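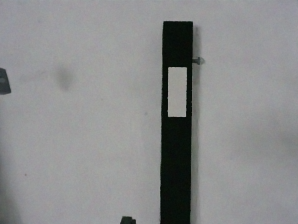
Figure 3. Simulated view of the black upright with its rectangular window and side peg, rendered in the model of the Flarnolar cell.

3.2 Cell setup and upkeep

The Flarnolar cell holds one arm, one gripper and one upright part. We built a simulated copy of it before changing any wiring, and all camera checks are first run on the copy. The view in Figure 3 is the one used for the alignment check. The window is the main target: its straight edges stand out well against the pale gray inside it. The peg on the right side serves as a second reference, and it tells the software which way the part is facing.

Setup follows a fixed order. The arm is sent to its home pose, the Ondetti controller is zeroed, and the camera mount is set 710 mm from the part. The operator then runs the edge finder on the window and compares the result with the stored values. If any edge is off by more than two pixels, the mount is loosened and set again. We did not try to correct the error in software — an early version did so and hid a worn bracket for most of May.

Soft shadows gave us more trouble than the part itself. The narrow band along the right edge of the upright can be read as part of the bar if the threshold is set too low. We settled on a threshold of 138 and have kept it for both the copy and the real cell.

The gripper pads are wiped after every 110 cycles and replaced after 526. The home pose is checked again after each pad change. Logs are kept on the Sekitz server under the cell name.

Comments (3)

McPhee_lab, 02/06/2020
Is the threshold on a 0 to 255 scale? The text does not say.

author
Yes, 8-bit gray. We will add it to the next version.

benchtop4
We change pads sooner than that, but our parts have rough edges. Would like to see the bracket problem written up — we may have the same one.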